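### 4.2 What ends up on the round table

I should say straight away that I never meant to write about tables. The Morutmont study was set up to look at shelves, and for most of January that's what I did – I went from flat to flat, asked people about their shelves, and got polite, slightly tired answers about where the paperbacks lived. Then Loredana Serra read through my first 20 interviews and pointed out that people kept drifting off to talk about whatever was on the table instead. She was right, and rather pleased about it!

So I went back and asked properly. Shelves, people told me, are for things that have been decided. The table is where something goes while you're still making up your mind (one woman called it "the waiting room", which I've since stolen for the title of section 5). Blomqvist (see section 2) would call these objects in transit, and I half agree with her, but a good few of them had been in transit for 3 years or more and had no plans to leave.

What surprised me was the mixture. I'd expected post, keys and mugs. What I mostly got was puzzles, tins, ornaments, books lying flat and very often a plant, all sharing the same bit of wood and all apparently on equal terms. Figure 3 is a fair specimen: a Rubik's cube and a little white spiky figurine towards the front, a yellow tin on its side, and further back a leafy plant in a white pot, a purple box, a small glass globe and a green cactus that is ceramic and so needs no watering.
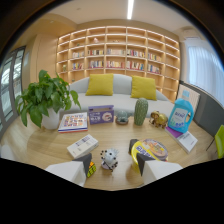 *Figure 3. Small belongings, books and a potted plant on a wooden round table.*

Two things came up again and again when I talked to people about tables like this one. The first is that tall things tend to be put at the back, though hardly anyone could remember deciding on it. The second is that books get treated as furniture – they lie flat and wait to have something put on them. Sixten Haugen thinks I'm making too much of the second point, and we come back to his objection in 4.3, where the Londmont interviews tell a rather messier story.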